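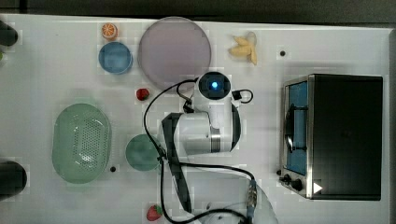 Alcides Guerra wants to know why bread gets fuzzy in a few days when a jar of honey can sit in the cupboard for years and still be fine. He asked this after finding a green spot on his sandwich at lunch.

Why Food Goes Bad

Food goes bad mostly when tiny living things start eating it before you do. These living things are called microbes. They are on your hands, on the counter, in the air and on the skin of every apple. Most of them will never hurt you. Some are even useful, and we will get to those.

The two kinds that matter most for this question are bacteria and molds.

Bacteria

Bacteria are very small. Many common kinds are so short that 1000 of them lined up end to end would reach only 2 millimeters, a bit more than the thickness of a penny. You can't see one without a microscope.

They make more of themselves by splitting. One becomes two, two become four, four become eight. If the food is warm and damp, some kinds can split every twenty minutes. Milk left on the counter all afternoon can go from a few bacteria to a huge crowd. As they feed on the sugar in the milk, many of them make acid, and that is the sour taste.

Molds

Mold is a fungus, so it is a relative of mushrooms. It begins as a spore, a speck that floats through the air like dust. When a spore lands on something it can eat, it grows thin threads down into the food. The fuzzy part comes later. By the time you see a green or gray patch on a slice of bread, there may be threads inside that you can't see at all. This is why you should throw out the whole slice and not just pick off the spot.

Don't sniff moldy food up close, either. You could breathe in the spores.

What microbes need

Microbes need water, something to eat, and a temperature that suits them. Many need air too, but not all of them. If you take one of these things away, they slow down or stop. Almost every way of keeping food works like this.

Cold: A refrigerator slows microbes down but does not stop them, so leftovers still go bad after some days. A freezer stops them growing. Most of them are not killed, though. They wake up again when the food thaws.

Drying: Raisins are grapes with most of the water taken out. Crackers, dry pasta and rice keep for a long time in the same way, as long as they stay dry.

Salt and sugar: These pull water away from microbes. People salted fish long before anyone had a refrigerator. Jam works with sugar - lots of it.

Acid: Pickles sit in vinegar, and most microbes can't live in anything that sour.

Heat and sealing: Canned food is sealed and heated until the dangerous microbes are dead. No new ones can get in until somebody opens the can.

Back to the honey

Honey has very little water in it and a great deal of sugar. It is also slightly acidic. A mold spore that lands in honey can't get the water it needs to grow. Bread is soft and damp inside, with plenty of starch to eat, so mold does well there.

If honey turns thick and grainy, it hasn't gone bad. The sugar has formed crystals. Standing the jar in warm water makes it runny again. One important rule: babies younger than one year old must not have honey, because it can contain a kind of bacteria that makes them very sick.

Helpful microbes

Yogurt is milk that has been changed by bacteria people put in on purpose. Blue cheese has mold in it, and that mold is safe to eat. Yeast, another fungus, makes the gas bubbles that puff up bread dough.

Try it yourself

You will need two slices of bread, two clear zip bags, a few drops of water and some tape.

1. Put one slice in a bag just as it is.
2. Sprinkle the other slice with water and put it in the second bag.
3. Close both bags and tape them shut.
4. Leave them side by side in a dark cupboard and check once a day.

Write down which one grows mold first and what color it is. Bread from a store often has something added to slow mold down, so you may have to wait a week or more. Never open the bags. When you have finished, ask an adult to put them in the trash, still taped, and wash your hands.

Words to know

Microbe: a living thing too small to see without a microscope.
Spore: a tiny speck that a mold can grow from.
Preserve: to treat food so that it keeps longer.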